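Bello Tamuno
Feb 16, 2025

Tonight I am sorting the jewelry. All of it. I have told 4 people so I can't back out.

For the record, the jewelry has lived in one drawer since October, in what I'd call a system and my sister calls a nest.

Step one was to tip everything out on the bed. Step one went great. I'd recommend step one to anybody.

Necklaces left alone in the dark will find each other. I don't know how. I put them in there single.

Spent 10 minutes on one knot and have made a second knot.

The internet says baby powder. The internet also says a Brornell hanging organizer with 40 little pockets, and I know myself well enough to know I'd fill 3 pockets and lose the organizer.

So we're using the tin. Pink, flowers on the outside, gold on the inside, far too nice for what I usually keep in tins - screws, mainly, and one key to a house I moved out of.

House rules: bangles can go in the tin. Beads can go in the tin once they have learned to behave as individuals.

The jade bangle went in first. It's the only thing I own that has never tangled with anything and I respect it.

The long bead chain, the gold and silver one with the green bits, is being dealt with last. It knows why.

My sister called to ask how it was going and I said "it's all out where I can see it," and she said that's what I said about the taxes.

Silver bangles are next. After that the pearly strand, then tea, then the chain, then possibly scissors.
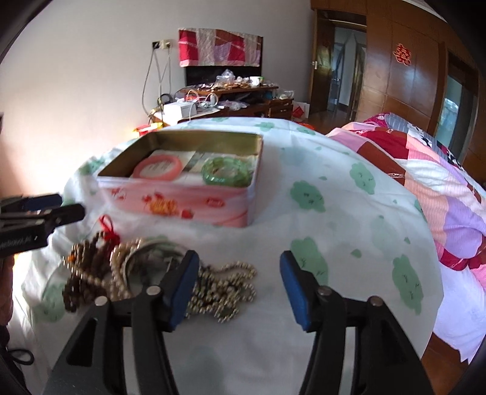
Update: I've had the tea. Moved it up the list - the bangles can wait, they've got nowhere to be.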